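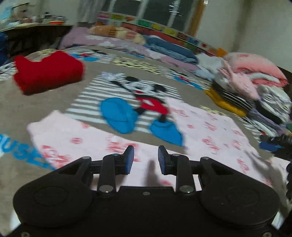 Wie oft sollte ich meine Bettdecke von Pamley waschen?
Zweimal im Jahr genügt den meisten Decken vollkommen, am besten im Frühjahr und im Herbst.

4. Waschen und Trocknen

1. Schließen Sie bitte alle Knöpfe und schauen Sie in Ruhe die Nähte durch — ein kleines Loch ist jetzt schnell gestopft.
2. Geben Sie die Decke allein in die Trommel und wählen Sie den Schonwaschgang mit wenig Feinwaschmittel.
3. Breiten Sie sie danach über 2 Wäscheleinen aus und schütteln Sie sie zwischendurch liebevoll auf.

Hinweis: Lassen Sie der Füllung ruhig 14 Stunden Zeit, auch wenn sich der Bezug schon früher trocken anfühlt.

Achtung: Weichspüler und Bleichmittel verkleben die Fasern. Bitte beides weglassen!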